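Gutters, mostly: a talk with Benedetta Palumbo

Benedetta Palumbo picks up at 7 a.m. and she's already on her second job. Gutters, downspouts, the boards behind them. She's run Triltier out of a shop in Kumberg for 8 years, and June is when the phone goes nuts. "Everybody waits for the first big storm," she says. "Then it's all of them in one morning."

Most of the calls are the same call. Water over the front edge, a stain on the siding, a wet corner in the basement. People figure the gutter is too small. Usually it isn't. "It's pitch. Somebody hung it dead level becuase it looked nice from the street. Water sits there, leaves sit there, the hangers pull." She wants a quarter inch of drop for every ten feet, more on a short run if the homeowner can stand looking at it.

Her last big one was a house on the Valderrama side of town, 62 feet of gutter across the back with one downspout. One. Adelmo Martinelli, who does the ladder work with her, took down the old stuff and found the fascia soft behind it for most of the length. So that had to go first. Two days turned into four. The owner wasn't thrilled but he'd seen the board -- Adelmo put a screwdriver into it in front of him, up to the handle.

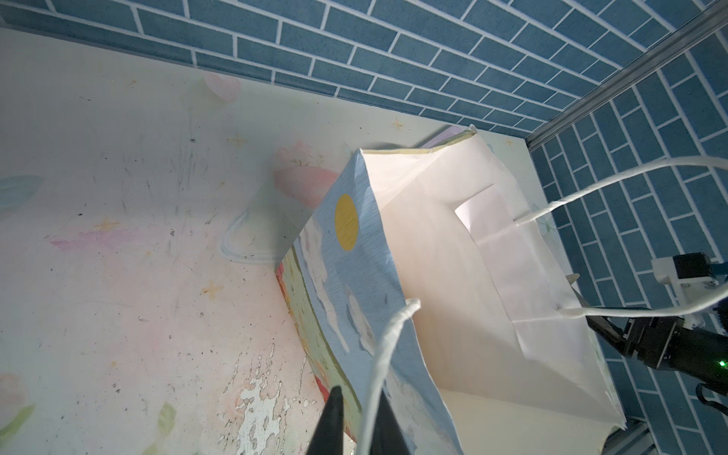 On price she doesn't dodge. The Valderrama job was quoted at $996 for the gutter alone, and the wood came on top, on a separate sheet. She had a second quote from the same week for $1,089, a smaller house but three stories, and the customer wanted to know why. Ladders, she told him. Height costs. Color doesn't, much. She gets asked for odd ones now, a pale sky blue to go with a porch, mustard yellow once, and she'll order either if you can wait on the coil. Brown and white she has on the truck.

Guards? Long pause. "Depends on the tree." Under maples she likes a fine mesh. Under pines she won't promise anything, needles get through or they mat up on top, and then you're up there anyway. She sold the foam inserts for one season and quit. Pulled a set out with seedlings growing in it.

And downspouts. She got louder here. Too many of them dump right at the foundation, she says, and people spend a fortune on the basement before they spend twenty bucks on an extension. Four feet out at the least, six if the yard is flat. Check it after the mower's been by, they get kicked off all the time and dont get put back.

I asked about doing it yourself. Cleaning, sure, if it's one story and somebody is holding the ladder. Resealing a corner, fine too, but scrape the old sealant off first and let the metal dry. Rehanging a long run, no. "You need two people and a string line. Mostly the string line."

She's booked three weeks out. Had to go, Adelmo was yelling something about a wasp nest.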